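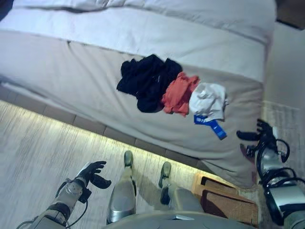
White duvet folded back over the grey cover, few bits of laundry on top

Is a wool-filled duvet worth it for a cold bedroom?
Posted by Jistitz, 19 Jul 2024

Hello everyone, hoping for some friendly advice before I spend my money. We bought a house built in 1922 and love it to pieces, but the back bedroom is freezing (it was an open porch once, I think, and whoever closed it in wasn't much for insulation). My old polyester duvet leaves me sweaty at midnight and shivering by 5. I've been looking at a wool one called the Tlapale, but the weight puts me off a little – and how on earth do you wash it?

Brallard
We've slept under wool for 9 winters now and I'd never go back! It doesn't puff up like down, so the first night you may feel a bit cheated, but give it a week. It sits close to you and stays an even sort of warm, which my husband, who is a furnace, likes as much as I do. As for washing, we mostly don't. Ours gets hung over the porch rail on a dry day, even in January, and the cover goes through the machine every 7 days or so.
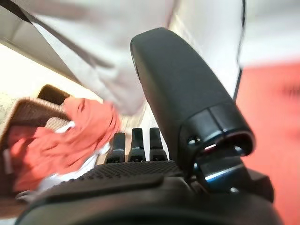
Kamden
I'd look at the draughts before the bedding, to be fair to your wallet. We put felt strip along the window sashes and a heavy curtain over the door, and the difference was lovely. If you do go for wool, get a darker cover than you think you want. Mine is a plain matte black, the same flat black as the big rounded finger in the picture, and it hides a multitude of sins, though I'll admit it shows every hair off our old white cat. Buttons at the bottom are better than a zip, in my opinion, and ties in the corners are a must or the filling ends up in a lump by your feet. Check the care label too – some can go in on a gentle cold wash and some really can't. Good luck with the porch room, and do let us know what you choose!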